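Ticket: Prilley cell, arm 2 – case slips in the gripper
Status: open, waiting on parts
Opened: January

Fault: Soft phone cases turn in the fingers during handover. Rigid parts from the Grakden tray run fine.

Checked so far:
Grip force was set to 100 percent. Dropped it, no change, put it back.
Re-zeroed both fingers. Offset was 2 counts on one side, now clear.
Cable clips on the other arm are tight – no drag on the purple cable.
Finger padding is worn. New pads ordered from Tadus.

Next: fit pads, rerun the Ninh handover program 100 times, log every slip. Leave the wrist bracket screws alone until then.
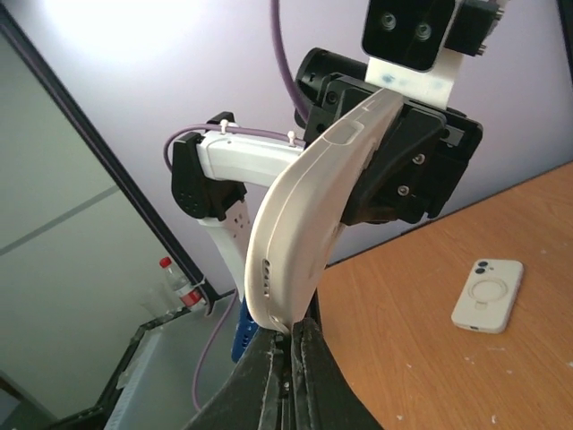
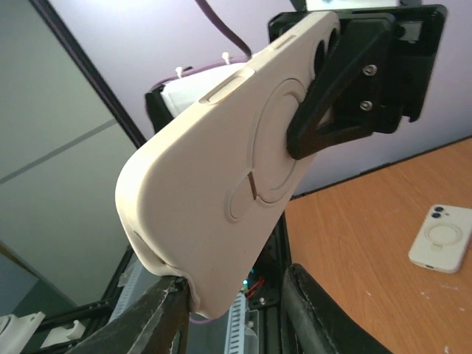
Off-white silicone case at the gripper fingers, both views.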